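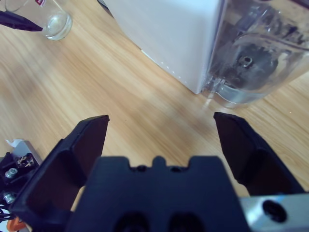 Section 5. Loading precincts and cutting walk lists

Hurimska stores every voter record under a precinct code. A walk list can't be cut until the precinct table has been loaded and checked against the voter file. Load the table once per election cycle, and again if the county redraws any line.

Before you start

You need an account with the Field Manager role, the voter file as supplied by the county, and the precinct table in CSV format. The table must have one header row. Close any open turf maps. Maps left open keep the old boundaries until they are reloaded.

Loading the precinct table

1. Open Setup > Geography > Precincts.
2. Click Import and choose the CSV file.
3. Match the columns. CODE and NAME are required. WARD is optional.
4. Click Validate. Rows with errors are marked in red and are not saved.
5. Correct the red rows in the source file and import again. Do not correct them on screen — on-screen edits are lost at the next import.
6. Click Commit.

Note: Precinct codes with leading zeros are often damaged by spreadsheet programs. Code 0423 becomes 423 and no longer matches the voter file. Set the column type to Text before saving.

Checking the match

Open Reports > Geography > Unmatched. The report lists voter records whose precinct code is missing from the table. In the Inthanon sample data, which comes with the installer, a correct import shows 1838 matched records and no unmatched ones. If the sample data fails, stop and repeat the import before loading a live file.
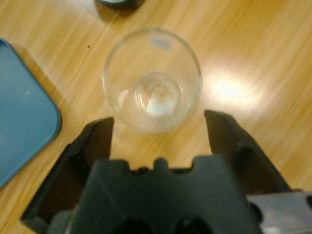 Reading time: 5 minutes

Cutting a walk list

1. Open Field > Turf > New.
2. Select the precinct. For the sample data, choose Cidberg North.
3. Set the filters. Party, vote history and age are applied in that order.
4. Draw the turf boundary on the map, or click Auto to split the precinct by door count.
5. Enter the maximum doors per list. The default is 45.
6. Click Preview. Check that odd and even house numbers fall on separate pages if you selected Split Sides.
7. Click Lock. A locked list gets a list number and can be printed or sent to a phone.

Caution: Unlocking a list after canvassers have begun entering responses removes the link between the responses and the list number. The responses stay in the voter record but drop out of the turf totals. Export first.

Households at apartment addresses are grouped by building, then by unit. Where the county file has no unit numbers, all voters at the address print as one door. This lowers the door count and makes the list look shorter than it is.

Syncing with Grurkel

Grurkel is the phone app for canvassers. It downloads locked lists only.

1. In Hurimska, open Field > Devices and click Pair.
2. Enter the six-digit code shown in Grurkel.
3. Assign one list per device.
4. Have the canvasser tap Sync before leaving the office and again on return.

Responses entered without a signal are held on the phone. Signing out of Grurkel deletes held responses. Error 372 means that the list was unlocked after it was downloaded; lock it again, remove it from the phone and sync.

Primary and runoff lists

Vote history from a primary is not available until the county posts it. Lists cut for a runoff before then use the previous cycle. To refresh them, import the new history file and click Rebuild on each list. Rebuild keeps the boundary and replaces the names.

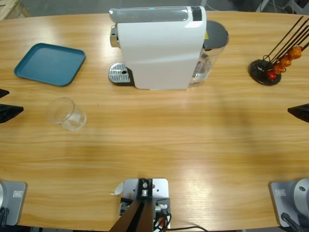

A user comment on this section: Rebuild also cleared our Do Not Contact flags on the runoff lists. We had to put them back by hand. Is there a setting for this?

Reply from support: Yes. Go to Setup > Lists and turn on Keep Contact Flags before you click Rebuild. The setting is off by default in versions released before August. It does not restore flags that have already been cleared.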